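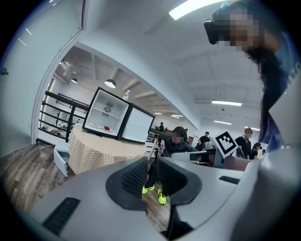

手持ちグリッパのメッシュパッド、左右の向きずれと交換周期について

掲示板トップ > ハンド・エンドエフェクタ > 保守・調整
状態:未解決 返信:11件

1 投稿者:nejirock
Arov製の手持ちグリッパ(灰色筐体、指先が黒メッシュパッドのタイプ)を教示用に2台運用しています。写真は1号機を本体側から見たものです。右パッドが右へ逃げる向きに見え、左パッドのほうがやや大きく写ります。
症状は次のとおり。
・小皿の縁をつまむと、閉じ切る直前に皿が右へ回る
・全閉時、パッド上端に薄い隙間が残る(下端は当たっている)
・2号機では出ない
パッドは先月交換済み。ソケットの止めねじは規定どおり締めたつもりです。パッドの個体差なのか、ソケット側の傾きなのか、切り分けの手順を教えてください。

2 投稿者:kds_hozen
まず左右のパッドを入れ替える。傾きがパッドについて動けばパッド、右に残ればソケットか指のリンク。5分で済む。

3 投稿者:mukei7
写真だけで右が傾いていると言うのは早いと思います。カメラが本体に近く、左パッドのほうが手前にあるので、大きさの差は遠近で出ます。向きの差も、レンズの光軸が指の中心から外れていれば同じように写ります。判断材料は画像より全閉時の隙間のほうです。

4 投稿者:nejirock
>>2
入れ替えました。隙間は右上に残ります。パッドは白と見てよさそうです。
>>3
了解です。隙間はすきまゲージで見ています。下端は入らず、上端は0.1が通って0.15は通りません。

5 投稿者:kds_hozen
ならソケット。暗い凹みの底にメッシュの切れ端か接着剤のかすが残っていないか。先月の交換で古いパッドをどう外した?

6 投稿者:nejirock
マイナスドライバーでこじって外しました。底はエアブローのみで、溶剤は使っていません。

7 投稿者:haisen_tou
こじるのは勧めません。ソケットの口が樹脂の場合、縁がめくれて、そこにパッドの背面が乗り上げます。うちでも同じ症状が出て、縁のバリを取ったら直りました。
手順を書いておきます。
1. バッテリを抜く
2. 指を全開にし、パッドを外す(止めねじを緩め、真っすぐ引く)
3. 底をIPAを含ませた綿棒で拭く。糊が残っていれば樹脂ヘラで取る
4. 縁を爪でなぞり、引っかかる所だけ400番で軽く当てる
5. パッドなしで全閉し、左右ソケットの口の平行を見る
6. パッドを入れ、止めねじは対角に2回に分けて締める
5の時点で平行が出ていなければ、パッドや糊の話ではなくリンクのピンです。

8 投稿者:mukei7
4には反対です。紙やすりを当てると縁の形が変わり、次のパッドから着座位置が再現しなくなる。教示用ならパッド位置はそのままデータの基準なので、削るくらいならソケットごと替えたほうがいい。部品代はかかりますが。

9 投稿者:haisen_tou
>>8
めくれた分を戻すだけで、元の面まで削るとは書いていません。心配なら作業前後で全閉時の原点を取って比べてください。うちの記録では差は分解能以下でした。

10 投稿者:kds_hozen
どちらでもいいが、先に7の5をやること。削る削らないはその後の話。
あと交換周期。うちはUrerのラインで同型を4台使っていて、把持924回でパッドの端がほつれた例が最短。それ以降は回数管理にして、80時間ごとに目視、ほつれが見えたら回数に関係なく交換としている。メッシュは端からほつれると片側だけ厚みが変わるので、傾きと紛らわしい。

11 投稿者:nejirock
7の手順を5まで実施しました。
・底の右奥に糊残りあり。除去済み
・縁の引っかかりは右ソケット上側に一か所。こじった位置と一致
・パッドなしの全閉では左右の口は平行。リンクは問題なさそう
縁はまだ触っていません。糊を取った状態でパッドを仮組みしたところ、上端の隙間は0.1が通らず、0.05が通ります。小皿の回りは減りましたが、ゼロではありません。
もう一点。筐体左下の長いスロットに綿ぼこりが詰まり気味でした。吸気だと思いますが、ブローで中へ押し込んでよいものでしょうか。

12 投稿者:mukei7
スロットは吹かずに吸ってください。ノズルを当てて掃除機の弱で十分です。右肩の短いほうも同じ扱いで。吸気か排気かは手元の図面にないので断定しません。運転中に薄い紙を近づければ分かります。
残りの0.05は縁の乗り上げでしょう。位置が一致しているなら原因はそこです。削るかソケット交換かは先に書いたとおりで、私なら交換します。Clutanentに指側ソケットの単品があり、納期は前回7営業日でした。
それと、パッドを触った後はマーカーでの位置合わせをやり直したほうがいいです。写真の右側、箱に立ててある白い正方形のものを基準にしているのなら、あれ自体が倒れていないかも確認を。台に載せた箱への取り付けは、箱ごと動くと気付きません。

13 投稿者:haisen_tou
位置合わせのやり直しは同意。ただパッド交換のたびに全部やると半日潰れるので、うちは全閉原点の差が閾値内なら省略しています。閾値はCheng式の治具で出した値なので、そのまま流用はできません。

14 投稿者:kds_hozen
省略は勧めない。後からデータを捨てるほうが高くつく。合わせ直しは慣れれば40分。

15 投稿者:nejirock
ソケットを単品で発注しました。届くまで1号機は止め、2号機だけで回します。マーカーの箱は台に対してけがき線を入れ、ずれが目で分かるようにしました。
スロットは吸引で清掃済み。紙を近づけたら左下は吸い付き、右肩は反応なしです。右肩が排気なのか、別の穴なのかは不明のままです。取説に記載がある方、ページを教えてください。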